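Gretwood standing desk mat, thick version: my opinion after a long summer

Posted by Zlata Hordiienko, October 19, 2022

I translate technical papers from home, mostly manuals for heating pumps and contracts which are longer than they need to be. I stand for a big part of the day. Before, I sat, and my back told me every evening what it thinks about this. So in spring I got a desk that goes up and down, and I was very proud, and in two weeks my heels hurt more than my back did before. My brother-in-law Jawad said I must buy a mat for the feet. He is a cook and he knows about standing.

This review is for the Gretwood floor mat, the thick one. There is also a thin one, which I tried in the shop in my slippers and did not like. I paid for mine with my own money.

First, the delivery. The mat comes rolled in a long carton, and it is heavier than I expected. I live on the third floor with no elevator, and the driver from Parkel left it downstairs next to the bicycles. The mat was rolled very tight. The paper inside says to leave it flat for one night. For me one night was not enough, the two short ends stayed up like the toes of an old shoe. I put dictionaries on them and after three days it was flat. If you order in winter, I think you will wait longer, but this is only my guess.

The smell. Many reviews complain about it, so I will be exact. In the first evening it smelled like a new swimming ring. I opened the window and closed the door of the room. After one week I had to put my nose near it to feel something. My cat was not interested in it before this and is not interested now.

Now the standing itself. The first day on it I was disappointed, to be honest with you. It felt too soft, and I moved from one foot to the other all the time like a person who waits for a bus. Later I read that this small moving is good for the legs. By the end of the second week I stopped noticing the mat at all, and for me this is the best thing I can say. In August, when we had the terrible heat and I had a contract of 500 pages for a client from Plurov, I stood on it barefoot for many hours. My feet stuck to it a little. With thin cotton socks it was fine. My heels did not hurt in the evening, only the knees, and the knees I have from my mother.

I also want to say something about shoes, because the seller does not. In house shoes with a hard sole you will lose half of the softness. In running shoes you have softness on softness and it is not stable, I nearly fell when I turned to the printer. Barefoot or socks, this is my advice. My sister uses the same mat with wooden clogs and says that she is happy, but she is always happy.

The chair is the weak point. When I lower the desk and want to sit, the mat must go away, the wheels cannot roll on it. I tried to leave it and the chair made two dents. They went back after some days, but not completely. So now I push the mat under the shelf with my foot. It has no handle or hole to pull it by, and the edge is too smooth for toes. The mat from Ďurica, which my colleague has, has a small loop at the side, and I am jealous of this loop every day. Hers is thinner and I would not change with her, but the loop I would take.

Cleaning is easy if you do it at once. Coffee goes away with a wet cloth. Cat hair goes away with a rubber glove, try it, it works better than the vacuum cleaner. Dust is another story. The top has a pattern of small lines and the dust from the street sits in them, so each month I wash it in the bathtub with dish soap and a soft brush. It dries slowly. Plan this for a day when you do not need to stand. 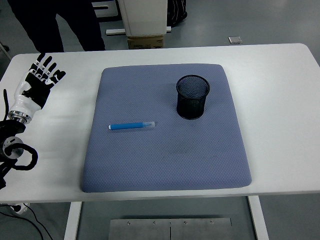 One more thing about the height of the desk, which I understood too late. A thick mat lifts you, so all your numbers change. I had the desk saved at the height that the manual told me, and for two weeks I typed with my wrists bent down and blamed the keyboard. If you have buttons with memory, stand on the mat first and then save. The screen must also go up, and this people forget. I put mine on top of an old legal dictionary, the one with the outdated tax words, and now it is finally useful for something.

I wrote one time to Gretwood support to ask if the dents are covered by the warranty. The answer came in nine days. It was polite and it said no, because wheels are not "normal foot use." I understand it, but I would like to see this on the carton, in big letters, and not only in the answer.

About the price: it is not cheap. You can get a simple kitchen mat for much less money, and for washing dishes it is enough. If you stand one hour in a day, take the kitchen mat. If you stand half of your working day like me, I would pay for the thick one again.

What I liked: the softness stays the same after a whole summer, it does not slide on my floor, coffee does not win.

What I did not like: the ends that stand up in the first days, no loop, the chair wheels, slow support.

My mark is 8 from 10. With a loop it would be nine. I will write again in spring if the middle part becomes flat, because that is where I stand most, and you can already see a little where my left foot is.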